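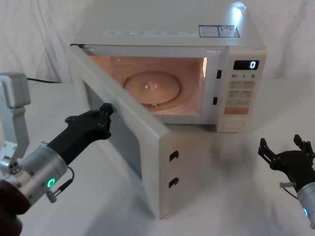 White microwave, door open.

June 4, 2025

The leaflet came through the door again last night, the third version of it, and I read it standing up in the hall with my coat still on. It says the Grurnbridge by-election is "a two-horse race". They always say that. There was a bar chart underneath with two tall bars and one very short one, and no numbers up the side.

I have lived in this ward long enough to have seen that chart with the horses swapped round. Last time it was the other lot who couldn't win here. The party that couldn't win came second by 73 votes, so I take these things with a fair bit of salt.

What bothers me more is the promise on the back. Both of the main candidates say they will "fight to reopen" the Draltinholm bus depot. It sounds good. The council doesn't own the depot. It sold the site years ago, and the present owners want flats on it, and a ward councillor has one vote out of 60 in a chamber that has already turned the idea down. You can fight for it, I suppose, in the way that I can fight for better weather. I'd have more respect for a leaflet that said "I will ask a lot of awkward questions about the 166, which no longer stops at the health centre", as that is a thing a councillor could do something about.

I went to the hustings in Stostarness village hall to see if it was any better in person. It was, slightly. The questions had to be written down beforehand and handed in at the door, and I never trust that. Mine was about who paid for the traffic study on the Vlachopoulos site, and it wasn't read out. Perhaps there were too many. We did get one asking each candidate for their favourite walk in the ward, so somebody found time.

To be fair to them, the independent admitted she didn't know the answer on school places and said she'd go and look it up. The room went a bit quiet at that. I couldn't tell if people were impressed or embarrassed for her. The man next to me muttered that she should have done her homework, then clapped very hard for a candidate who answered the same question by talking about potholes.

And there is the turnout business. Everyone on the platform said how much they wanted more people to vote. Then why hold it in July, when half the street is away? I have asked and been told the date is "in line with the rules", and it may well be, but the rules allow a range of dates and somebody picked this one. I'm not saying there's a plot. I am saying a low turnout suits whoever has the best list of postal voters, and we all know which party that is round here.

I will vote, before anyone writes in. I always do. I haven't decided who for, and the leaflets aren't helping. If a canvasser turns up I have 2 questions ready, the bus and the traffic study, and I'd like an answer to either one before I hear another word about horses.

Comments are open until the weekend. Keep it civil, please — last month's thread about the bins got out of hand.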